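Jenoletti Fresh Foods
Progress report to Kollberg Food Enterprise Fund, second reporting period

1. Status

The grant covers two lines of work: extending the shelf life of chilled filled pasta, and fitting out a preparation room for sauces and antipasti at the Tralonen site. The first is on schedule. The second is five weeks behind, with no effect on the total budget.

2. Production

Output for the period was 3,858 trays of filled pasta, against 2,054 in the previous period. Most of the increase came from the half-moon and square shapes, which run on the new sheeter without a die change. Long shapes are still cut on the old line and did not grow.

Filling moisture was the main source of rejected trays in the first month. The ricotta is now drained overnight on racks at 38 °F before mixing, and the mixer is loaded in half batches. Rejects for split seams fell after the change and have stayed low. The spinach filling remains the least consistent of the range and is still checked at every batch.

3. Shelf life

Two packing methods were compared: the existing overwrapped tray, and a sealed tray flushed with a nitrogen and carbon dioxide mix. Samples were held at 39 °F and pulled on days 4, 8, 12, 16 and 20. Overwrapped trays met our limits through day 8. Sealed trays met them through day 16, although the edges of the pasta had begun to dry by day 12 in the meat-filled product. We intend to set a date of 14 days for cheese fillings and 10 days for meat fillings, pending a repeat trial with summer deliveries.

Sauces were not part of the comparison. They will be tested once the preparation room is in use.

4. Preparation room

The drain position was moved at the request of the plumbing contractor, Usman Mechanical, and the floor slope had to be redrawn. This accounts for three of the five weeks. The remainder is the delivery time on the blast chiller. Wall panels and lighting are ordered. The layout of cold storage has not changed from the plan submitted with the application. 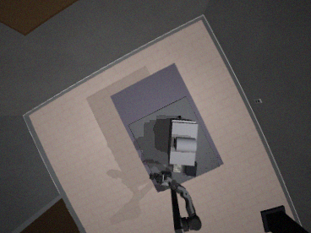
Table with mat and tray, computer rendering.

Work surfaces will be bought in the next period. We have asked suppliers for tops that can be cleaned with the same foam product used on the pasta line, so that a second chemical does not have to be stored on site.

5. Spending

Equipment spending is at 71 percent of the approved line. Packaging film came in under estimate and the difference has been held against the chiller, whose quoted price rose in March. No transfer between lines is requested. Invoices are attached as Annex B.

6. Staffing

Two part-time packers were hired and have finished food safety training. The evening cleaning shift now starts at 6:30 p.m. to allow a later last batch.

7. Next period

Floor and drain completed and signed off by the local inspector.
Blast chiller installed and temperature mapped.
Repeat shelf life trial, cheese and meat fillings.
First sauce trial, tomato and cream bases.
Revised labels with the new dates sent to the printer.

The open item from the last report, allergen separation for the walnut filling, is closed. That product is now made as the last run of the day, followed by a full wet clean, and swab results are in Annex C.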